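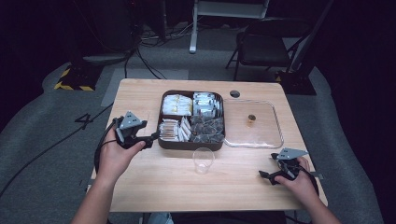

Notebook, packaging bench, November

Tuesday, morning

Continued with the underfill question on the Dhanial boards. Last week I wrote that the voids come from the dispensing pattern. I am less sure now. I looked again at the cross sections from Bidcombe and the voids sit close to the center of the die, also on the parts where we used the single line pattern. If the pattern was guilty, I would expect them near the far edge, where the two flow fronts meet.

So there are two candidates left in my head: flux residue under the die, or moisture in the substrate. Both give voids that look alike in section, and I can not separate them by looking.

Plan for today was simple. Take one tray of substrates, bake half, leave half as received, assemble all with the same reel of bumped die, underfill in one session. The bake is 6 hours at the usual setting. I started it before coffee, so it should be finished in time for the evening run.

Note for whoever uses the small oven after me: the door display shows set temperature and not the real one. Please read the separate thermocouple. I lost a batch from this in the summer and do not want to lose another.

11:40

Placement done for the unbaked half. Alignment is good. The machine log gives 3,957 placements since the last nozzle change, and the manual from Nirnar wants the nozzle checked earlier than that. I checked it under the microscope: small wear on one side, no chips. I leave it in for this experiment, so that both halves see the same nozzle, and change it afterwards.

Reflow profile is the same as for the previous build. I did not touch the peak zone, although I wanted to. One change at a time.

14:15

Shear test on 2 sacrificial parts. Both failed in the solder, which is what we want. No pad lifting. I wrote the values in the shared sheet, tab "Dhanial unbaked".

Flux cleaning: I used the old recipe with the longer rinse. The gap under this die is low and I doubt the rinse reaches the middle. If the baked half also shows center voids, flux will be my first suspect and we should try a die with a more open bump layout. Wonesstead has such a test vehicle, I think with a perimeter array only. To ask.

Question to myself: do we know how long the substrates were open before they came to us? The bag had a humidity card but the card was already pink at the first spots. I did not write down when the bag was opened. This is my mistake, and from now on the opening time goes on the label in pen.

18:05

Oven finished, thermocouple curve looks flat. Baked half placed and reflowed directly after cooling. Dispensed underfill on both halves, one after the other, same syringe, same needle. The syringe was out of the freezer long enough, I waited the full thaw before opening it.

Total 13 parts in the cure oven overnight. One more was planned but I scratched the die with the tweezers and put it in the scrap box.

To do next:
Acoustic scan of all parts before any sectioning
Section only if the scan shows something
Change nozzle, reset the counter
Write to Bidcombe about the position of their cuts, because two of the pictures have no orientation mark
Order humidity cards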